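The robotics elective at Ondieki should grade the demonstrations students record and leave the trained policy ungraded. A policy score mostly measures the training run. A demonstration shows whether a student can plan a grasp.

Packets are the harder case. A crumpled clear packet on a white table offers little contrast and no fixed shape. 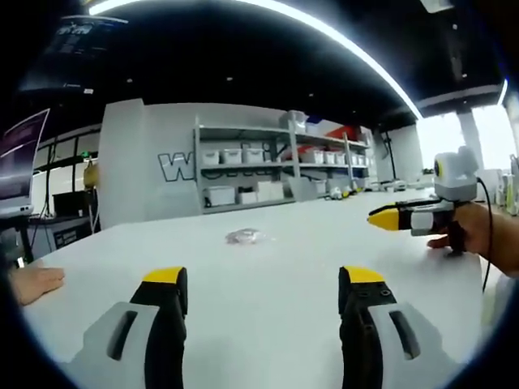
## What the rubric should count

Our August set held 357 recordings, and 274 passed review. The rest had hesitant approaches or late closures, faults a student can fix in an afternoon. A clear cup, approached from the side with the fingers open, makes a fair first exercise.

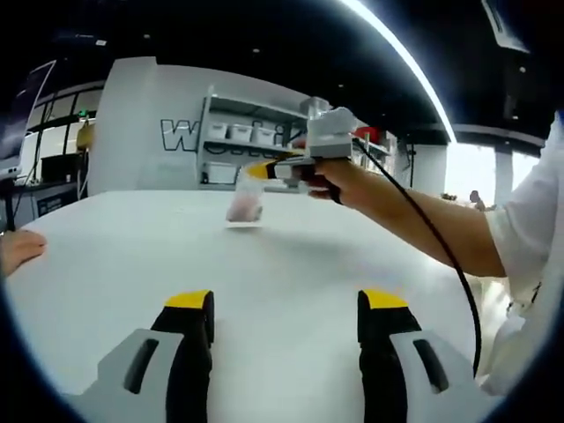

Helmi Peltonen disagrees, and wrote that without a policy score students will polish their hand motion and never learn what the model needs. I would answer with a short written report on the training run, pass or fail.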